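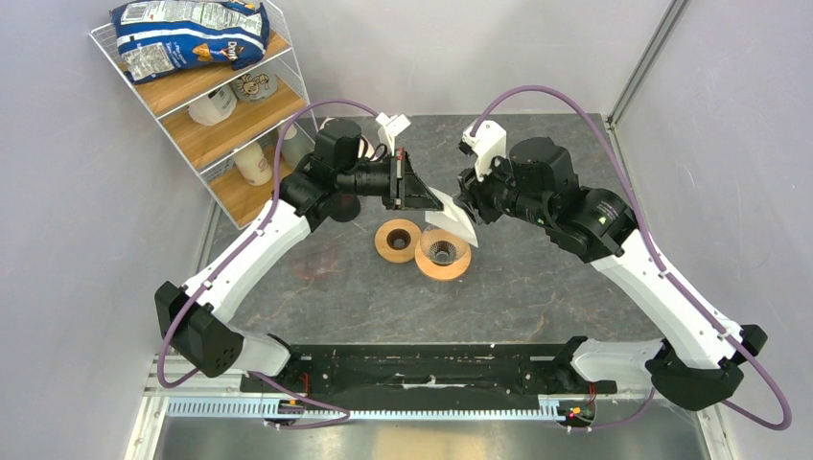
My project was about getting a small flow of warm water to come out of a hose at the temperature I asked for, using the Demura controller board and as much of the second-year control course as I could remember. It sounds a bit dull, I know. Two robot arms on one black base bar, with their grippers nearly meeting over a grey marbled tabletop, look like a proper control problem from right across a room, and a tub of water with a hose on it doesn't. But the hose gave me a whole term of trouble, and by the end I'd got rather fond of it.

## What I was trying to do

The rig is a small stirred tank with an electric heater in it. A Berkex pump pushes water out of the tank and along three metres of narrow hose, and the thermometer sits at the far end. So the controller can only find out what the heater has done after the water has crawled all the way down the hose. That wait is the dead time, and it was the whole point of the project.

My brief had two parts: get a sensible ordinary PI controller running, then try a Smith predictor and see whether it did any better. The Smith predictor keeps a little model of the process running alongside the real one, so the controller can act on what the model says the tank is doing now and use the late measurement to correct for the model being wrong. I'd met it in lectures as a block diagram and had quietly decided I would never need it. Oh well!

I did all the running in the Llewellyn lab and logged everything with Skovitus, which we already had on the lab machines. (If you use it, turn off the automatic file naming. I've got a folder full of runs called "untitled" and I still don't know what half of them are.)

## Finding the model

I started with open-loop step tests. You set the heater to a fixed power, wait for everything to go flat, bump the power up and then sit there. It is very slow work and I read most of a novel doing it.

The response was a nice textbook shape, flat for a while and then a smooth curve up to the new temperature. I fitted a first-order lag with dead time:

- dead time: 290 s
- time constant: 543 s
- gain: worked out from the same step, in degrees per per cent of heater power

I fitted by eye first, then with a least squares script, and the two were close enough that I felt quite pleased with my eye. My first attempt at the script was miles out, mind you. I'd left the warm-up part of the log in, so it was trying to fit a step to something that hadn't settled.

One thing I should have done earlier was check the pump speed before every run. The dead time depends directly on the flow, so if the pump is running a bit slow the water takes longer to get down the hose and the model is wrong before you've started. I threw away my first batch of tests over this. After that I marked the dial with a bit of tape and collected the outflow in a measuring cylinder at the start of each session.
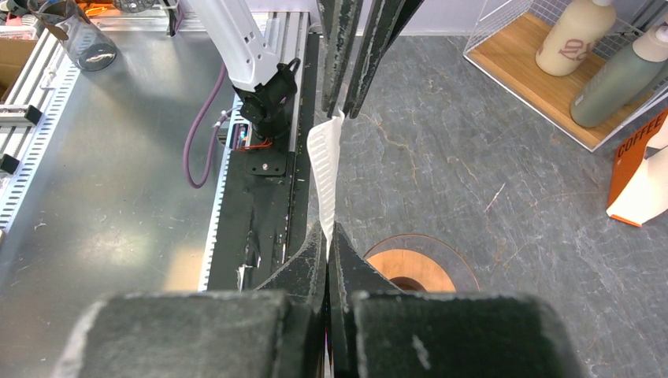 *Gripper fingers pinching the lower end of a thin white strip.*

## The ordinary PI controller

For the PI controller I used the SIMC rules, setting the closed-loop time constant equal to the dead time. With my numbers the integral time comes out the same as the process time constant, and the controller gain comes out a touch under one divided by the process gain. I liked this because it could be done on the back of an envelope, and because the first thing I'd tried (turning the gain up until it looked lively) ended with the temperature swinging up and down all afternoon.

The SIMC settings worked first time. There was a small overshoot, then it settled and stayed put. It was slow to deal with disturbances, though. When I poured cool water into the tank, the cool patch had to travel down the hose before anything could happen, and then the correction had to travel down after it. You can't tune your way out of that with a sensor at the far end, and it took me a while to accept it.

I also had windup. The heater can't go above full power and it certainly can't go below nothing, so when I asked for a big change the integral term carried on building up while the heater was flat out, and the temperature sailed past the target. Clamping the integrator sorted most of it. My clamp had a sign the wrong way round for two sessions, and I only spotted it when I asked for a drop in temperature and the heater came on.

## The Smith predictor

This was the bit I'd been nervous about, and the code turned out shorter than I expected. It needs a first-order model, a buffer to hold the old model outputs for the length of the dead time, and some adding and subtracting. The buffer is just a list that goes round and round. I tested it on the computer with a simulated process before it went anywhere near the heater, and I'd recommend that to anybody doing this next year.

In simulation it was lovely. With a perfect model you can push the gain up a good deal and the output just does what it's told, one dead time late.

On the real rig it was better than PI for changes of setpoint, which got to the new temperature sooner with hardly any overshoot. For the cool water test the gain was much smaller than I'd hoped. The delay is still there, and the predictor can't know about a jug of water until the thermometer does.
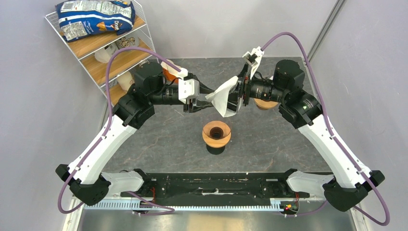 Then I wrapped the tank in foam and it all got a bit worse. I'd done it to save waiting about between runs, without thinking that less heat leaking out of the sides changes the process. I repeated the step test and the time constant had gone up to 630 s, with a bigger gain as well, while the dead time hadn't moved. So my predictor was running with a model of a tank that no longer existed. It still settled, but with a slow wobble on the way in.

I decided to keep this as a proper test and ran both controllers on the wrapped tank with their old settings. The PI hardly noticed. The Smith predictor noticed quite a lot, and when I deliberately put the dead time wrong too (by slowing the pump) it began to oscillate and I switched it off before it got silly. Putting the new numbers in and turning its gain down a little brought it back to behaving nicely.

## What I'd change

If I had the rig again in November, I'd put a second thermometer in the tank itself and try cascade control. The inner loop could look after the tank quickly and the outer loop would only need to trim for whatever happens along the hose. I think that would help far more with disturbances than any amount of cleverness with the predictor. It does feel like cheating when the project is about dead time, but somebody who just wanted warm water would do it straight away.

I'd also measure the flow all the time and let the buffer length follow it. At the moment the dead time is a fixed number typed in at the top of the program, and the tape on the pump dial is doing a lot of the work.

The other thing is noise. My thermometer readings jump by one step of the converter every so often, and with derivative action switched on the heater jumped along with them. I left derivative off for everything reported above and never went back to filter it properly.

The code and the Skovitus logs are in the shared project folder, apart from the "untitled" ones, which I've put in a separate folder called "old" and which you're welcome to ignore.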